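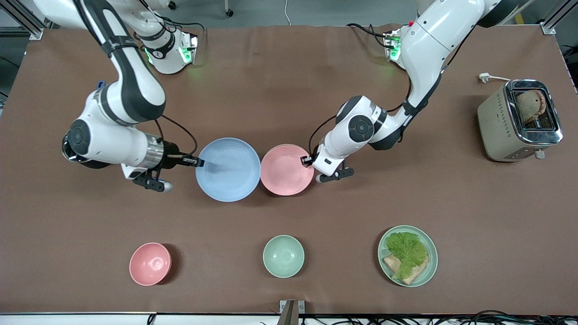 Tableware and a toaster on a brown work table, two robot arms at the plates

Web Marketing Basics – Handout 4
Internal links and site structure
June 4, 2024

Read before lab. Bring the crawl export from last time, we use it again.

Where we left off: titles, descriptions, headings. All on-page, all one page at a time. Today is how pages connect to each other. Less glamorous, usually more payoff for a small shop.

Terms
Internal link – a link from one page of a site to another page of the same site.
Anchor text – the words you click on.
Orphan page – no internal links pointing at it. May still be in the sitemap. Still an orphan.
Click depth – fewest clicks from the home page to get to a page.
Crawl – a program follows links and records what it finds. Search engines do it, so do we, with Tirel.

Why structure matters
Crawlers find pages mostly by following links. A page with no links in may get found late or not at all. Links also say something about importance – a page linked from the main menu looks like it matters to the owner. And the anchor text gives a hint about the topic. "Click here" gives no hint.

People too. Somebody lands on a product page from search, there's no path to the category, they leave. Same fix helps both.

Case: Skumerwood
Online store, kitchen and table goods. Site built on Amovent, default theme. Crawl found 740 pages. Of those, 70 orphans. Deepest product page at 9 clicks.

What went wrong (class discussion, cleaned up a bit):
Old seasonal categories taken out of the menu, products under them never moved.
Blog posts link out to other sites but hardly ever to the store's own products.
Pagination only has "next", no page numbers. Thats where most of the depth comes from.
Two category pages for the same thing, one singular, one plural. Pick one, redirect the other.

Not a problem, though it came up: the footer. It's long and ugly but the links work. Leave it for now.

Fixing it, in order
Start with the orphans. For each one decide: keep, merge or remove. Keep means at least one link from a relevant category page. Merge means a 301 to the better page. Remove means 404 or 410, and take it out of the sitemap.
Then depth. Target for this course is 4 clicks or fewer for anything you want to sell. That's our number for grading, not a rule from any search engine.
Then anchors. Use the plain name of the thing. Don't stuff the same phrase into every link, reads badly.
Recrawl. Compare. Save both exports.

Common mistakes in last term's reports
Counting nofollow links the same as normal ones. Keep them in a seperate column.
Crawling with the JavaScript setting off, then reporting the whole menu as missing.
Fixing the sitemap and calling it done. A sitemap is a list of URLs – it doesn't replace links.
Treating tracking parameters as new pages.

Lab
Open the Skumerwood export in Rangel. Sort by inlinks, lowest first. Pick ten orphans and write keep, merge or remove next to each, one line of reasoning. Then sketch a new category tree, paper is fine.

Hand in by the end of June. One file per pair, both names on it.

Next handout: redirects and canonical tags, plus log files if there's time.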